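Against the Hanger: Why Knitwear Should Be Folded on the Bed

Most advice on storing jumpers starts with the drawer. I think it should start with the surface on which the garment is folded, and the best surface in an ordinary home is a made bed.

A knitted fabric is a set of loops, and loops move under load. On a hanger the whole weight of the garment pulls on two short lengths of shoulder. Hubert Nowicki argues that padded hangers solve this. They spread the load over a larger area, but they do not remove it, and the hem still drops.

A table supports the weight but is usually too narrow for the sleeves. A bed is wide enough, and a woven bedspread gives just enough grip to hold one half still as the other is turned over.

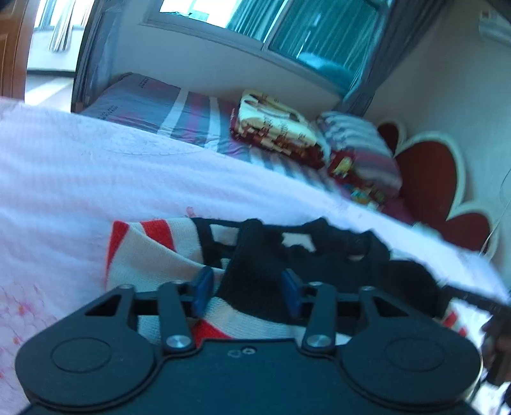
Order of folding

Shake out the bunching first and square up the ribbing. Stripes are useful at this stage: if a stripe runs diagonally across the fold, the fabric beneath it is skewed and should be opened again. Lay the sleeves across the back at 90 degrees to the side seams, then fold the body up from the hem in 2 turns.

Patterned sections deserve more care than plain ones. Where several colours are worked into one piece, the fabric may be thicker, and a hard crease there is slow to relax. I place the fold in plain knit wherever the design allows it.

The objection is time. I accept it for shirts. For heavy knitwear I do not.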